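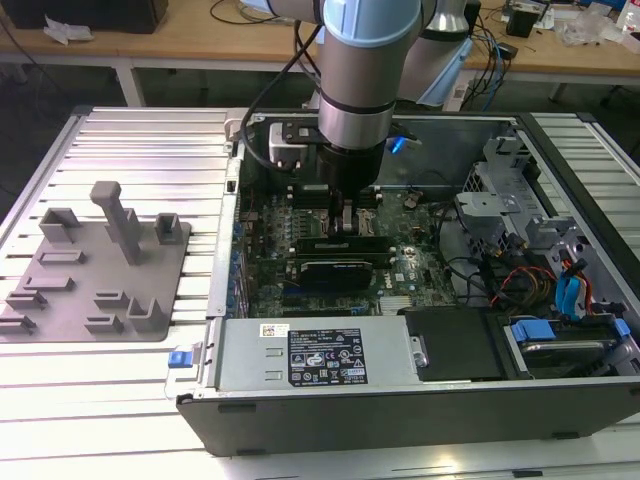

I'm going to stick up for the old family computer, the kind that lives under a desk and hums. Mine came from a little shop called Dollero, it has a Zasteo sticker on the side, and every Friday I get teased about it by people whose laptops are thinner than my sandwich.

Fine, tease away! But when my machine got slow last March, I bought more memory, popped the side off at the kitchen table and was done before the pasta boiled. My sister-in-law's lovely slim laptop got slow the same month and the shop quoted her 533 dollars, and then talked her into a new one anyway (which she hates, by the way, the keys feel like crackers).

What bugs me is how quickly we all went along with it. We used to expect a thing with screws in it to come apart. My dad kept a toaster going for ages with a butter knife and a bad attitude. Now I ask about a battery and get a look, like I'd asked to see the kitchen at a restaurant.
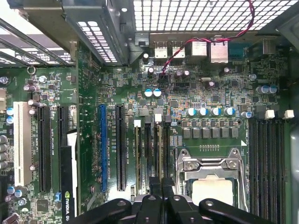

So should everybody be fixing their own computer? Only if they want to, but everybody ought to be able to buy the part and pay a neighbor to put it in.

That second bit matters more to me. Plenty of people would never open a case, and I don't blame them, I feel the same way about my car. They still come out ahead when the parts are cheap and the lid comes off. There used to be three repair places within walking distance of me and now there's just Ouazzani, and the line there on a Saturday morning goes out past the bakery.

I know what the other side says: thin is nice, light is nice, glue is how you get there. I've carried a heavy laptop through an airport and my shoulder agrees with them. But a desktop isn't going anywhere! It sits on the floor collecting cat hair. Give it a door and a few ordinary screws, and sell me the fan when the fan goes.

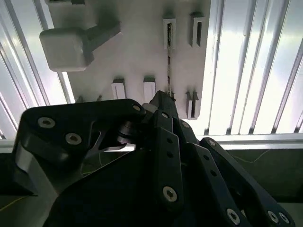 A black robotic hand below a light gray panel.

My own plan is to get 10 years out of this one. I've got two to go and a spare power supply in the closet, still in its box, and I'm not taking questions about the noise.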